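Flirum Jesby Gripper Controller, Revision 2

Home / Grippers / Controllers and cables / Jesby

Status: Available. Replaces the original Jesby controller, which is no longer sold.
Fits: Jesby two-finger gripper, all finger types
Supplied with: controller, short power cable, 170 mm signal lead, four screws, printed instructions

Safety notice for owners of the original controller

If your controller has a serial number of 2,074 or lower, read this section before you use the gripper again.

The original Jesby controller can move the gripper fingers when the emergency stop is reset. While the stop is pressed, the motor has no power and the fingers stay where they are. When the stop is released and reset, the controller should wait for a new command. On affected units it can go back to the last width it was sent before the stop. If that command was a close command, the fingers close.

The movement starts with no warning and at the last speed setting. The arm itself does not move. Anyone with a hand between the fingers at that point can be pinched, and anything fragile between them can be crushed.

We learned of the fault in February, when Hermine Zaugg at the Eglītis workshop reported that a gripper had closed after a reset while she was clearing an object from it. She had a bruised finger and no other injury. We were able to repeat the fault on our own bench the same afternoon, after almost 2 hours of stopping and resetting.

Where it matters most

The risk is highest in work where people put their hands near the gripper between runs. Tabletop pick and place is the usual case. Objects get moved, swapped and set upright by hand, and the stop is often pressed so that someone can reach in.
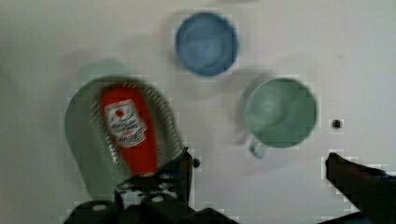

Wrist camera view with the gripper open. Ketchup bottle in the green strainer, blue cup and green mug beyond.

An open gripper is the position to watch. It looks safe to reach through, and the controller may still be holding a close command from the run before.

What to do now

1. Find the serial number. It is on the underside of the controller, next to the power socket.
2. If the number is 2,074 or lower, stop using the gripper for any task where people reach into the work area.
3. Order the Revision 2 controller using the exchange form. There is no charge for affected units, and we pay shipping both ways.
4. Until the new controller is fitted, unplug gripper power before you reach in, and leave it unplugged until your hands are clear. Pressing the emergency stop does not replace this step.
5. Reset the stop only when everyone is outside the arm's reach.
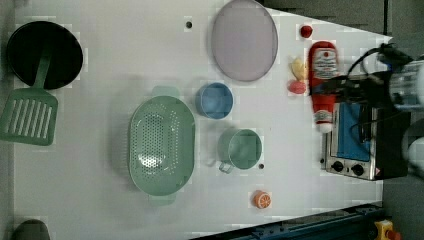 Tabletop setup from overhead. Gripper at the ketchup bottle by the toy oven, emergency stop button at lower right.

Check that your stop button can be reached from wherever people stand. If the reset is made from the same spot, the person making it should be able to see the fingers. Where the view is blocked by a large object, agree on a spoken call before resetting.

What changed in Revision 2

The stored width command is cleared every time motor power is lost, whatever the cause. After a reset the fingers stay still, and the status light blinks amber until a new command arrives. The first move after a reset runs at low speed.

The signal lead is also new. The old one had a stiff connector that could work loose when the wrist turned often. A loose connector did not cause the reset fault, but it produced extra stops, so users were resetting more than they should have needed to.

Fitting the new controller

Fitting takes a small hex key and no changes to the arm. Turn off arm power and gripper power first. Note the cable route before you take the old controller off, then put the new lead in the same place. Leave enough slack for the wrist to turn both ways. Do not tie the lead to a moving joint.

Once fitted, run the reset check below with nothing between the fingers. Keep your hands off the table during the check.

– Open the gripper fully.
– Send a close command and press the emergency stop before the fingers meet.
– Release and reset the stop.
– Watch the fingers. They must not move, and the light must blink amber.
– Repeat with an open command.

If the fingers move at any point, unplug gripper power and contact us. Do not repeat the check.

After it passes, try a slow run on your normal objects. Deep containers are worth including, with the fingers below the rim, as a lead that is too tight tends to show up there.

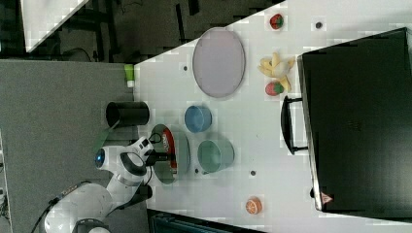 Fingers down in the dark pan. Bowls, plate and toy fruit on the rest of the table.

Questions about the exchange

Can I update the original controller myself? No. The part that stores the command is on the board and cannot be changed by software.

Do I have to send the old one back first? No. We send the new controller out first. Please return the old one in the same box so it can't end up back in use.

My serial number label has worn off. Treat the controller as affected and send us a photo of the board.

Are the Pestumow grippers affected? No. They use a different controller.

Exchange and service contact: Corina Schwaiger, Flirum Service. Use the exchange form or the number printed on your delivery note.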